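Tasine User Guide
Section 6: Following Artists and Managing Entertainment Alerts

17th April
By Grumutex Publications, Grurnbridge
14 shares | 6 comments

6.1 Purpose of this section

This section sets out how to follow musicians, actors, presenters and bands in Tasine, how to choose which stories reach you, and how to deal with reports that are later corrected. It applies to personal and family accounts. Users of the newsroom version should refer to the separate Radonjić Desk handbook, as several of the menus differ.

It is assumed that the account has already been created and the e-mail address confirmed (Section 2), and that a home region has been set (Section 3). If no home region has been set, tour dates and broadcast times will be shown for the Grurnbridge region by default.

6.2 Following an artist for the first time

1. Sign in and open the People tab.
2. Type the name of the artist or group in the search field. At least three letters are required.
3. Select the correct entry from the list. Where two artists share a name, the entry shows the field in which each is best known and the year of the first credited work.
4. Press Follow.
5. Choose Full, Standard or Quiet. These levels are explained in 6.3.
6. Press Save. The entry now appears on the Following page.

Note: Following a band does not follow its individual members. A member who also records alone has a separate entry, and must be followed separately if you wish to receive stories about both. The same applies to former members.

Note: Stage names and birth names lead to the same entry. If a search by one of them returns no result, try the other before submitting a request for a new entry.

A personal account may follow up to 700 entries. When the limit has been reached, the Follow button is replaced by a Manage button, which opens the list with the least-read entries at the top. Entries removed from the list are kept in the archive and may be restored with their settings intact.

6.3 Alert levels

Full sends every item that mentions the artist, including social media posts, interviews given by other people, and stories in which the artist's name is mentioned only in passing. This level can produce a very large number of messages. During testing, one chart act generated 2446 items in the week of an awards ceremony.

Standard sends items in which the artist is the main subject or one of two main subjects. It includes new releases, tour announcements, casting news, awards, and statements made by the artist or the artist's representatives.

Quiet sends releases and tour dates only. No personal news of any kind is delivered at this level.
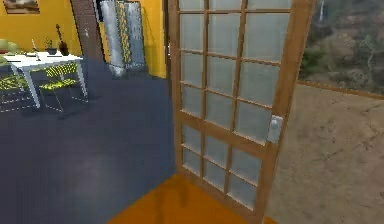
The level may be changed at any time from the Following page, and the change takes effect with the next delivery. Items already queued are sent at the old level. To apply one level to all entries, tick Select All, open the Level menu and confirm the choice when prompted.

Caution: Choosing Full for more than a few entries on a mobile connection may use a considerable amount of data, particularly where Play Clips Automatically has been left on. Switch this off under Settings, Playback, before following a touring act at this level.

6.4 Setting delivery times

1. Open Settings and select Delivery.
2. Choose As It Happens, Twice a Day or Evening Digest.
3. If you have chosen Twice a Day, set both times. They must be at least four hours apart.
4. Set a quiet period if one is wanted. No sound or vibration will be used during it, but items will still be placed in the inbox.
5. Press Save and wait for the green tick.

Ticket alerts are not affected by the quiet period unless the box marked Include Tickets is ticked. This is deliberate. Presales often open early in the morning, and many users asked that these alerts be delivered regardless of other settings. If you do not wish to be woken, tick the box.

The Evening Digest is compiled once and is not amended afterwards. A story that breaks after the digest has been compiled will appear in the following day's edition, even if it has been widely reported in the meantime.

6.5 Source labels

Every item carries one of four labels next to its headline. Users are advised to read the label before sharing an item with others.

Statement: the words come directly from the artist, the artist's own verified account, or a named representative.

Reported: the item comes from a publication which names at least one source.

Unattributed: the item comes from a publication which does not name its source. Phrases such as "a friend of the couple" or "an insider" place an item in this group.

Comment: the item is a review, a column or an opinion.

When an artist replies to a story — for example, by posting a response to something said about one of their songs — the reply is attached to the original item and labelled separately. The original label is not changed. It is therefore possible for an Unattributed item to carry a Statement beneath it, and the two should be read together.

Labels are applied by the editorial desk at Grurnbridge. Outside office hours they are applied automatically and marked with a small clock until an editor has checked them.

6.6 Hiding sensitive subjects

Some users wish to follow an artist's work without receiving news of court proceedings, illness, divorce or family disputes. These subjects can be hidden for one artist or for all.

1. Open the Following page and select the artist. To change the setting for all entries, select Defaults instead.
2. Press Subjects.
3. Clear the box beside each subject you do not wish to see.
4. Decide whether hidden items should be removed entirely or shown as a single grey line with no headline.
5. Press Save.

Note: Reports of a death cannot be hidden on a Standard or Full entry. They are delivered without a picture and without sound.

Note: Stories concerning the children of public figures are excluded from Tasine at all levels unless they have been released by the parents themselves. There is no setting to include them.

On family accounts, the account holder may lock the Subjects page with a code. The code is requested again whenever a new entry is followed. If the code is lost, it can be reset only from the e-mail address used to open the account. 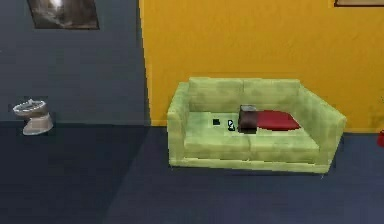

6.7 Spoiler protection

Spoiler protection applies to television series, talent contests, films and live finals. It holds back any item that reveals a result or a plot event until you have marked the programme as watched.

1. Open the Programmes tab and find the series or contest.
2. Press Protect.
3. Choose Until Watched, or set a period of up to 14 days.
4. After viewing, return to the entry and press Watched. Held items will be released in order of publication.

Protection does not extend to the artist's own posts. If a contestant whom you follow announces a result on a personal account, and that contestant is set to Full, the post will be delivered. Set the entry to Quiet for the duration of the contest if this is likely to be a difficulty.

Caution: Pressing Watched cannot be undone. On a family account it releases held items for every member, including those who have yet to see the programme.

6.8 Corrections and withdrawn stories

Where a publication corrects a story, Tasine adds the correction at the head of the item and sends a notice to every user who opened the earlier version. Where a story is withdrawn, the text is removed and replaced with a line giving the date of withdrawal. Headlines saved to a personal scrapbook are treated in the same way.

To report an error which has not been corrected:

1. Open the item and press the three dots at the top.
2. Select Report, then Factual Error.
3. State which sentence is wrong and, if possible, where the correct information may be found.
4. Press Send. A reference is issued at once and should be kept.

Grumutex does not settle disputes between artists and publications, and reports asking it to do so will be closed without a reply. Disagreement with a review is not a factual error.

6.9 Common difficulties

Alerts arrive for the wrong artist. Check that the entry followed is the one intended, using the year of first credited work. Remove the wrong entry and repeat the steps in 6.2.

No alerts arrive at all. Confirm that notifications are permitted in the settings of the telephone or tablet, and that the quiet period has not been set to run for the whole day.

The same story arrives several times. Switch on Group Similar under Settings, Delivery. Grouping works only within one language.

Tour dates are shown in the wrong currency. The currency follows the home region and not the venue. See Section 3.

An artist's entry is out of date. Discographies and film credits are refreshed monthly — the September refresh also removes entries with no activity in the preceding six years, unless at least one user still follows them.

If the difficulty continues, sign out, close the application, and sign in again before contacting the help desk. Please have the account number to hand. It is printed at the foot of every digest.

Section 7 deals with scrapbooks and shared lists.

Last updated: 17 days after first publication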